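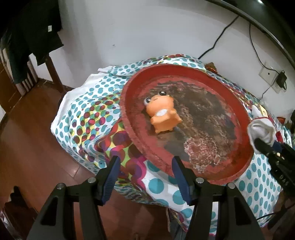
The Mirken sorting house is a toy and household goods reuse workshop in Zillodmont. It receives used toys, basins, small kitchenware and children's clothing from households, sorts and cleans them, and passes them on to shops and day care centers. The workshop is known mainly for the gradual automation of its sorting tables, a program carried out with the equipment maker Pronano, and for the agreement under which its staff took part in that program.

Background

Mirken began as a hand-sorting operation. Goods arrived in mixed bags and were emptied onto long tables, where sorters separated hard items from cloth, set aside anything broken, and placed small toys in basins to be carried to the washing room. The work was done standing, and most sorters changed tables at midday to rest their wrists and shoulders.

At the time the program was proposed, the workshop employed 113 people, most of them on the tables. Conveyor equipment had been tried earlier in the washing room and was kept there. It was not extended to sorting. Mixed bags could contain almost anything, and soft items such as socks and cloths wrapped themselves around the rollers.

Introduction of the system

Pronano supplied two kinds of equipment. The first was a set of hand-held grippers, each with two fingers and a camera, which a sorter works directly by hand. The second was a pair of fixed robot arms fitted with fingers of the same shape. Movements recorded with the hand-held tools are used to prepare the arms for the same tasks. A sorter holding one gripper in each hand may, for instance, steady a basin with one and lift a cloth over its rim with the other.

Recording started in January at a single table. Each task was repeated 200 times, with the items moved between repetitions and the table covering changed at set intervals. Household fabrics, worn basins and ordinary toys were used from the start, as these made up most of the incoming goods. Early recordings made with new, clean items were later discarded after the arms performed poorly on scuffed plastic.

The arms now handle part of the first sort. They separate cloth from hard items and move small toys into basins. Checking for damage, judging whether a toy is complete, and all work with battery compartments remain with the staff.

Effects on work

The most direct change was the creation of a new job grade, known in the workshop as recorder. Recorders are drawn from the sorting tables and spend part of their shift working with the grippers. The grade carries a higher hourly rate. Ten people held it when the first arms went into service, and all of them had been sorters.

Recording proved tiring in a different way from sorting. The grippers are heavier than an empty hand, and a sorter used to picking up three or four toys at once had to slow down and take them singly. Several experienced workers disliked the tools for this reason and returned to the tables. Sessions were shortened after complaints of sore thumbs, and a recorder may now hand back the tools at any point without giving a reason.

Hannelore Kuhlmann, who led the sorting floor during the changeover, described the loss of conversation as the main cost to the staff. Under the old arrangement, sorters faced one another across the table. Recorders work with their eyes on a small area, and talking was discouraged in the first months so that they could keep a steady pace. The rule was dropped following objections from the floor, and the tables were turned so that recorders again sit or stand opposite a colleague.

No sorters were dismissed under the program. The number of table positions did fall, however, as people who left were not always replaced. Some staff have argued that this amounts to a slower form of job loss – a view the management has disputed, pointing to the growth of the repair bench and the washing room over the same period.

The Fung agreement

The terms of the program are set out in a document usually called the Fung agreement, after the meeting hall in which it was signed. It has 4 articles. The first bars the use of recordings to measure the speed of an individual worker. The second requires that faces and voices be removed from stored material. The third fixes the pay of recorders, and the fourth gives the floor staff a vote before any new task is moved to the arms.

The voting article has been used twice. Staff approved the transfer of cloth separation and rejected a plan to have the arms fold children's clothing. Folding is still done by hand in the back room, where it is treated as lighter work and is given first to older employees and to those returning from illness.

Categories: Reuse and repair | Workplace automation | Zillodmont | Articles needing additional references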